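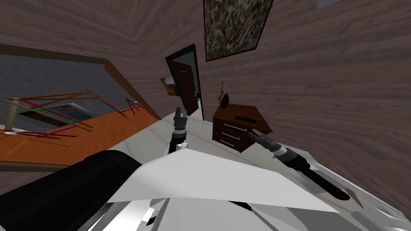
Wood-panelled wall with door and three-drawer dresser

Screening rights for an animated feature at a community cinema

Posted by Clusorstead Film Society

Our society proposes to show the animated feature "Pika" in the parish hall in June. The hall seats 200 and admission would be free to members. We own the film on disc. Is a separate licence required where no ticket is sold, and to whom should the application be addressed?

Posted by Besport Screen Club

A licence is required. Ownership of a disc covers viewing at home and does not extend to a showing in a hall, whether or not a charge is made. The application should be sent to the distributor named on the disc packaging – in the case of "Pika" we understand this to be Jatoi. Please state the title, the venue, the number of seats and the time of the showing. Our own club allows three weeks for a reply. The short cartoon supplied on the same disc may need to be listed separately, and we would advise asking before it is included in any printed programme.

Posted by hallprojection227

We showed it last year and had no trouble. Sound was rather quiet at the back.

Posted by Clusorstead Film Society

We are obliged to both members. An application has been sent to Jatoi, and the cartoon has been listed on the form as a second title.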